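Incidencia 2000 - Bolsas translúcidas para entrega de peluches
Estado: en observación
Abierta por: Mafalda Abreu, almacén de Tustville
Asignada a: Majdi Matar, Sorketeck
Fecha de apertura: 23 oct 2020

Descripción
El lote Arango de agosto (320 unidades) presenta rotura en el asa con peluches de tamaño mediano. El desgarro empieza en la soldadura lateral y baja por el pliegue. Devueltas por tienda: 30. El lote anterior, Bokance, no registró devoluciones por este motivo.

Comprobaciones
- Contenido dentro del peso admitido. Descartado exceso de carga.
- Soldadura inferior revisada, sin defectos.
- Rotura reproducida en 2 bolsas al levantarlas de una sola asa.
- Con las asas reunidas arriba no se ha reproducido.

Respuesta de M. Matar
Introducir el peluche con la cabeza hacia arriba y recoger las dos asas antes de levantar. No anudar. Si el film queda tirante en un lateral, pasar a la talla siguiente - no forzar el cierre.

Adjunto:

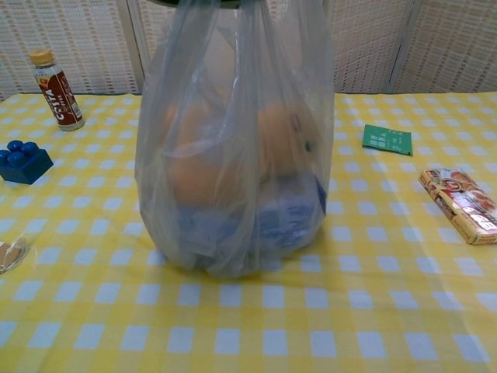
Bolsa con peluche naranja, asas recogidas arriba, sobre mantel de cuadros amarillos y blancos.

Comentario de M. Abreu
Aplicado en mostrador. Falta revisar el resto del lote. Mantener abierta hasta recibir las bolsas de reposición.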